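Achterberg trade day: a slow walk round a paint shop

I went to the Achterberg open day on a Monday with low hopes, and most of them were met.
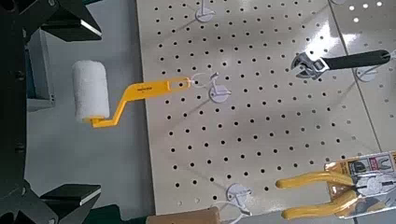 A small roller with a white, soft-napped cover.

The talk was that Mirnance, their new wall paint, covers in one coat. Treasa Ní Chonaill gave the tour and said so twice. The test wall had been done before we came in, so we had only her word for it. Emmett Haddad asked what colour had been underneath. "A pale one," she said – and we moved on to the tinting room.

That part was good. The mixing is quick, the staff know their stuff, and a tin made to match a chip of my own skirting board came out very close. I'd still want to see it dry at home, in north light.

The price is another matter. A big tin is £40, and the "trade saving" seems to be 99p off if you buy 2. Coffee was free, parking was not.

Would I go again? For the tinting, perhaps. I bought one small tin of Mirnance and will try it over the dark green in the back bedroom.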